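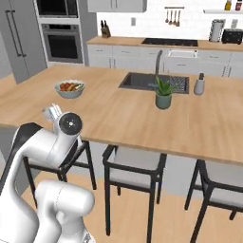

How Does a Motorcycle Stop?

Everybody wants to know how fast a motorcycle can go. Hardly anybody asks how it stops, even though every ride anyone has ever taken has ended with some kind of stopping. Some kinds are better than others.

Let's start with your bicycle. Squeeze the lever and two rubber pads pinch the rim of the wheel. The rubbing slows you down. Rubbing like this is called friction, and it makes heat. You can test this by rubbing your hands together very fast. (If someone asks what you're doing, say "science.")

Most motorcycles use the same idea, only tougher. Look near the middle of the front wheel and you'll often see a flat metal ring, usually full of little holes. That's the brake disc. Sitting over the edge of it is a chunky metal clamp called a caliper. Inside the caliper are the brake pads. When the rider squeezes the lever, the pads grab the disc, and the disc is bolted to the wheel, so the wheel has to slow down too. It doesn't get a vote.

Now, your hand is not very strong. Sorry. Neither is a grown-up's, compared with a motorcycle that weighs 159 kilograms before anybody sits on it. So how can a few fingers stop all that?

The secret is a liquid called brake fluid. The lever pushes a small piston, which pushes the fluid down a hose, and the fluid pushes on bigger pistons in the caliper. Liquids hate being squashed, so the push goes straight through. Because the pistons at the far end are bigger, the push comes out bigger as well. Some calipers have 4 pistons, and the people who own them will find a way to tell you.

A motorcycle has 2 brakes with separate controls. On most bikes the right hand works the front one and the right foot works the back one. The front brake does most of the work. When you slow down, your weight tips forward, the way you slide toward the front of your seat when the school bus stops. That presses the front tire onto the road and helps it grip.

Grab too hard, though, and the wheel can stop turning while the bike keeps going. This is a skid. Many newer bikes have ABS, a small computer that feels a wheel about to lock and lets go of the brake for a tiny moment, again and again, much faster than fingers could. You may hear it clicking or feel the lever buzz. It sounds like something breaking. It isn't.

What about those holes in the disc? They help get rid of heat and let rainwater escape. Riders will also tell you they look cool, and for some riders that was the whole reason.

Next time you see a parked motorcycle, try to find the disc, the caliper and the hose. Look with your eyes and keep your fingers to yourself. Brakes that have just been used can be hot enough to burn you, and so can the exhaust pipe.

We use cookies to remember your settings. They are not the kind you can eat. Accept | Manage cookies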